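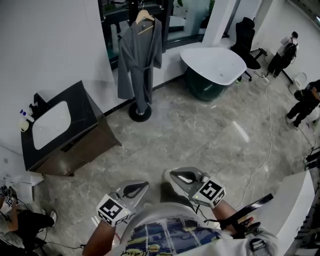 Showroom floor with gray marble-patterned tile

Product Review: Zultura Loyalty Suite
Reviewed 5/7/18

Zultura is a loyalty and referral program for online stores, sold by Antwi as a monthly subscription. Our office tested the standard plan on a home goods store with 3271 registered customers.

Setup was completed in one afternoon. Points can be awarded for purchases, birthdays and referrals, and the rules are edited on a single page. The default reward is a coupon at 500 points, which the merchant may change at any time.

Reporting is the weaker area. Referral sales are combined with repeat sales in the main table, and separating them requires an export. The export left out 68 orders placed by guest shoppers. Antwi support confirmed the omission and stated that a correction is planned for June.

Stores already using Tetetti for email can connect it without added cost. The connection to Ullau remains in testing and was not reviewed.

The standard plan is recommended for small stores with simple reward rules. Merchants who depend on detailed referral figures should request a trial account before subscribing.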